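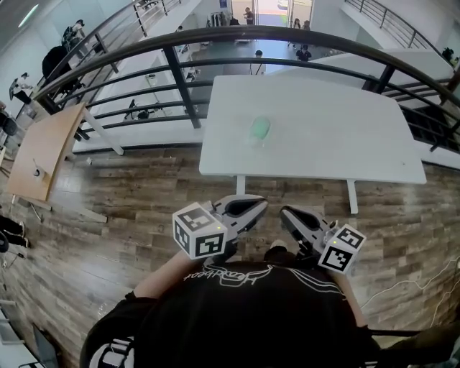

Part 2: Putting the table on the landing

By now you should have the Rumard table out of its box with all the legs screwed in. If you skipped ahead, go back and do the legs first, downstairs, on a rug or an old blanket. I tried doing mine at the top of the stairs and spent half the evening chasing a bolt that went between the bars (it landed in a boot, luckily).

You'll need:
A tape measure
A soft cloth
Felt pads for the feet
The small wrench from the Rumard bag, marked 3011
A second person for the stairs

1. Sweep the landing. Grit under a table leg will scratch a wooden floor faster than you'd believe, and I have the marks to show for it.

2. Stick the felt pads on before you carry anything up. Press each one hard for a few seconds. Mine came from Plirnent and they've held on fine, but any decent pad will do.

3. Carry the table up top first, with one of you at each short end. Whoever is lower down calls the turns. Go slow at the corner!

4. Set it down well back from the railing, then slide it the last bit by hand. One long side goes against the railing and the other faces you.

Note: If your railing bows outward like ours does, a straight table is never going to follow it. Let the long edge rest where it wants to and live with the gap. I wasted a whole Sunday trying angles, and dead straight looked best anyway.

5. Check that you can still get past. I like at least 2 feet clear on the walking side, more if people come through with laundry.

6. Press down gently on each corner. If it rocks, turn the foot at that corner a little at a time until it stops, then give the leg bolts one more snug turn with the wrench.

CAUTION: Don't lean on the table to look over the railing, and don't let kids climb on it. A table next to a railing is a step up to the top rail. If you have little ones in the house, please put it against a solid wall and use the wall layout in Part 3.

CAUTION: Keep small, heavy or breakable stuff away from the far edge. Things roll, and it's a long way down to the hall.

7. Wipe the top with a barely damp cloth and dry it right away. The matte white finish shows rings, so I skip the spray polish altogether. It leaves a shiny patch that won't buff out.

8. Leave the top mostly bare for the first week or so, with just something small and soft on it if you can't stand the emptiness. Then check the bolts again. Mine had worked loose by over a quarter turn, and they've stayed put ever since I tightened them.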